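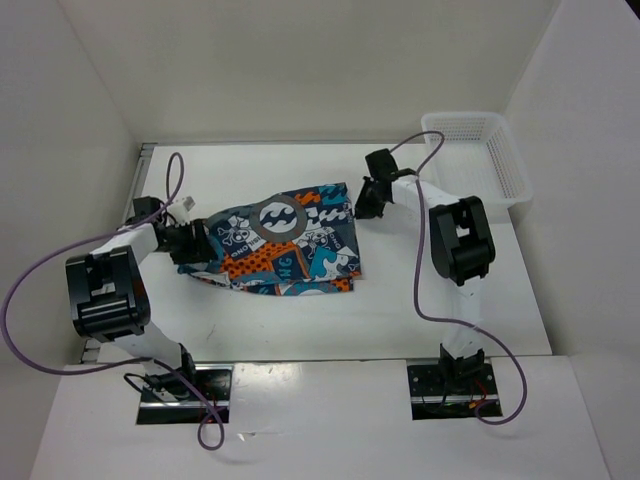 Why shirts and shorts at all, Randa Yammine asked when I passed the last set of notes along, when a block of wood would sit still and let you pick it up? She went on to say that if she were paying for two arms she would want to see them stack something by now.

I took that to heart, and I did think about it for a good few evenings, but I'd still like to stay with cloth. The grant from the Mellance fund was written around laundry, and laundry is what people ask me about when they wander past the bench at Stendlow and stop to watch. A block teaches you where your arm is. A pair of crumpled shorts teaches you that you had no idea, and I have learned more from being wrong this spring than from the whole winter of getting the motors to talk to each other.

So, for July 2021, where we are. Both arms are bolted down and both run from the same program. You may remember that in the last report only the left one did anything useful and the right one mostly shivered. Imad Geagea found the trouble, a ground wire I had crimped badly, and he was very kind about it. The walls are up and painted, and I'm glad we spent the money there (60 dollars for the panels, including the piece I cut to the wrong size), as the room lights used to throw shadows across the table every time somebody opened the door.

We have now logged 300 attempts at the first move, in which one arm takes hold of the cloth and the other comes in for the far end. I had promised you 40 by this point, so please enjoy that number with me! The quality is uneven. The early ones were done at a crawl, and I've kept them in the log all the same, marked as slow.
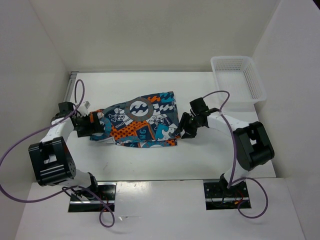
The two-handed hold is the piece I am happiest to report. For weeks the second arm would arrive a little late or a little high and close on nothing at all, and Charalambos Psarras and I went around and around on whether to fix it in the timing or in the calibration. We did the calibration over from scratch, which took a long Saturday's worth of patience spread over many short visits. A busy print turns out to be a great help when you're reviewing a run afterward: with the big round logo near the top of the cloth and the orange patch lower down, I can tell how the fabric is twisted between the grippers without hunting for a seam. I'd like to use patterned things for the next stretch and save the plain white towels for when we're feeling brave.

Still to do: the cables. I don't love the purple ones hanging in big loops down over the front panel, and Munther Qudah has offered some clips from the Jerlow shop that we can screw along each arm. After that comes the fold itself, and then dropping the finished piece in the basket. I'd hoped to show you a fold this time, and I'm sorry I can't. My best guess is November.

Money is fine. I haven't touched the reserve, and the only thing I may come back to you about is a spare set of gripper jaws.

Thank you, as always, for reading these to the end.

We use cookies to remember your settings. Accept / Manage choices

Recent updates
Painting the back wall, twice
The Khalaf bench moves to the other room
Left arm, first power-up
Notes on crimping, with apologies to Imad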